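Paint first, then the robots

Everybody writing rules for self-driving cars seems to live downtown. I read the Bettencourt draft on the train, all 394 pages of it, and rural roads get 4. Four! The rest is crosswalks, bus lanes, scooters, who yields to who at a roundabout. Fine. Needed. But most of my driving is farm roads, and so is everyone's out past Samcombe.

So what's in the 4 pages. Mostly a sentence saying the automated system "shall operate where lane markings are adequate." Adequate to who? Measured how? By the car, apparently, while it's moving. That's not a standard — that's a shrug.

Zulmira Gouveia spent years painting lines for a living and she told me the middle of the road usually holds up, it's the edges that go. Farm trucks run wide, mud gets dragged over, the shoulder crumbles. A person just drives on. Software that's hugging that line, well, depends who wrote it. And we don't get to know, becuase test results are still voluntary under this draft. Voluntary!

My list, short. Put a number on a worn line. Any number, argue about it later. Make the companies publish every handback to the driver with the road type attached, not one lump figure for the whole fleet. Flerevau did 700 test drives and put out a single average. Useless. How many of those were on a road with no curb and a bike on it? Leonilde Guerreiro asked them in December and is still waiting.

And the walkers and cyclists. Draft assumes a sidewalk. Out here there may be a path beside the road or there may be nothing, and somebody far ahead is a speck until suddenly they're not. Slow down for specks. Write that in, in better words than mine.

Tadeo Mansilla says I'm asking for too much too early and it will scare off the money. Maybe. The money can wait for a rule that fits the roads its going to be using. Comments close soon and the form takes 35 minutes, I timed it. Send yours anyway, and name the road you drive.
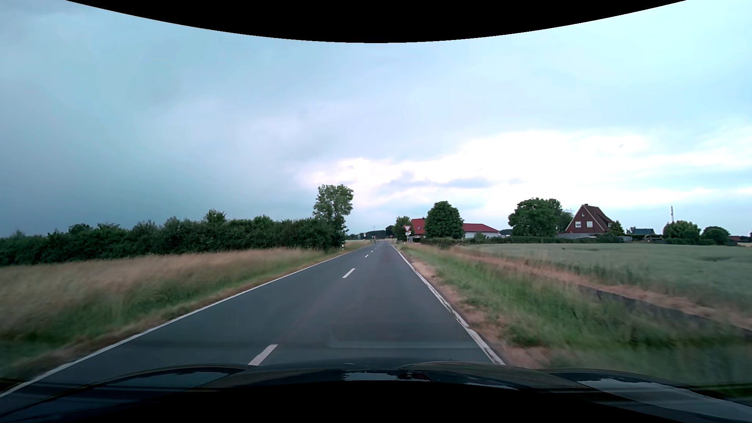
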